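Teaching by Demonstration: Frequently Asked Questions

Print this page | E-mail this page

Filed under: Support > Operators > Kitchen tasks

These answers are for people who are new to recording demonstrations at the Detinska kitchen station. Station setup and safety training are covered separately.

What counts as a demonstration?

One complete run of one task, from the start pose to the end pose, with you controlling the arm the whole time. Moving a piece of toy fruit from a plate to the cutting board is one demonstration. Moving it back is a second one, and it gets its own label.

Should I guide the arm by hand or use the remote control?

Both are supported. Hand guiding is easier to learn and works well for slow reaches. Remote control keeps your own hands and sleeves out of the recording, so we ask for it on any task that will be used for training from video. Do not mix the two in one run.
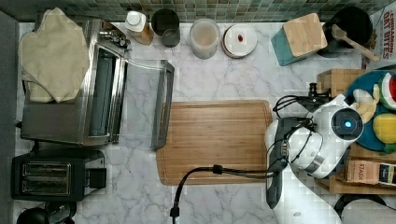 How many runs do I need to record?

It depends on the task. A simple pick and place usually needs some 349 runs before the Fetex trainer gives steady results. Tasks that involve a door or a lid take more. You do not have to record them all yourself – runs from different operators are pooled, and a mix of styles is fine.

How long is a session?

Sessions are 22 minutes, followed by a break of at least eight minutes. Most bad runs come late in a long session, when people start to rush.

Do I have to put things back in the same place each time?

No. Move the objects a little between runs. If the banana always starts in the same spot, the robot learns the spot and ignores the banana. Keep everything within reach of the arm, and leave the large appliances where they are.

What should I check before I press record?

Check that the fingers are clear of the board, that the cables have enough slack for the full reach, and that the task label on the Rirnex screen matches what you plan to do.

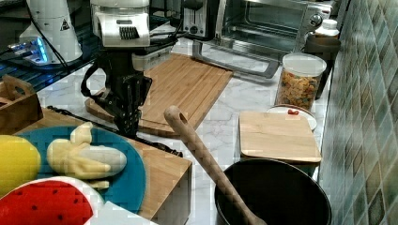

Gripper over the cutting board, with toaster oven and pasta canister behind.

I dropped something. Should I delete the run?

Not always. If you picked the object up again with the arm and finished the task, keep the run and mark it "recovered." These runs are useful. If you reached in with your hand, mark it "failed" and start over.

Can I pause in the middle?

Short pauses are fine. If the arm stays still for more than 15 seconds, the recorder closes the file and you will need to begin a new run.

Can I use runs recorded before January?

Only if they were made with the Tsuchiya controller. Older files use a different joint order – send them to support for conversion before you upload them.

Last updated Wed 10 April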